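Home | Opinion | Letters | Archive

In praise of the big shared table

Print this page | E-mail this page

Prys Gough

I have become a bore about tables. Big ones, I mean, the sort you share with people you didn't arrive with, and I'd like to make the case for them while I still have friends willing to listen.

It began at Podora, the café at the bottom of our hill. For years it had little round tables for two, each with a wobble, and you sat there guarding your teapot. Then the owners took out the lot and put in one long table with room for 12. I was cross! I like my corner. But within a fortnight I knew who kept bees, who was learning Welsh and who could mend a zip (I have since had two coats done). I had been going in for 8 years and hadn't known a single surname.

The usual complaint is that people want to be left alone. Of course they do, some of the time, and a good long table lets them. You can read a whole newspaper at one and all that's asked of you is to pass the milk. What it does so beautifully is leave the door open. Two people at a small table are having a meeting. Six people at a big one might be doing anything.

Libraries used to understand this. The reading room at Bevan, where I did my homework as a boy, had tables you could have landed a glider on, and we sat elbow to elbow with retired men doing the crossword out loud. One of them taught me long division, more or less by sighing at my sums. When I went back in November the old room was all single booths with high sides, very smart and very quiet, and I missed those sighs more than I'd expected.

And size matters for work as well as for talk. Spread a map out properly. Cut a pair of curtains. Lay out every page of the parish history and move chapter four to where it ought to have gone in the first place. None of that can be done on a desk the width of a tea tray, and I'm convinced that half the jobs we never finish are jobs we never had the room to start.

They needn't cost the earth, either. Resuswood sold our village hall a second-hand one for £185, delivered, and it has already seen a seed swap, a wake and a very heated game of Wondum. Put one in every school, every surgery, every station waiting room! I'd sit at all of them.
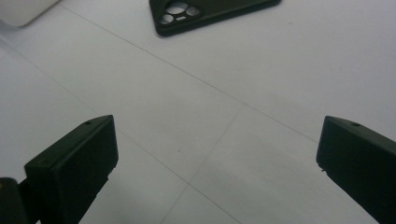
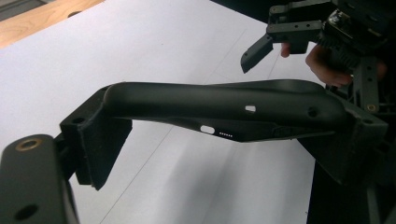 Aberystwyth, 2021-01-18

Readers who have a favourite long table are warmly invited to write in and say where it is. I will go and sit at as many as I can get to by bus, and I'll bring my own biscuits.

Print this page | E-mail this page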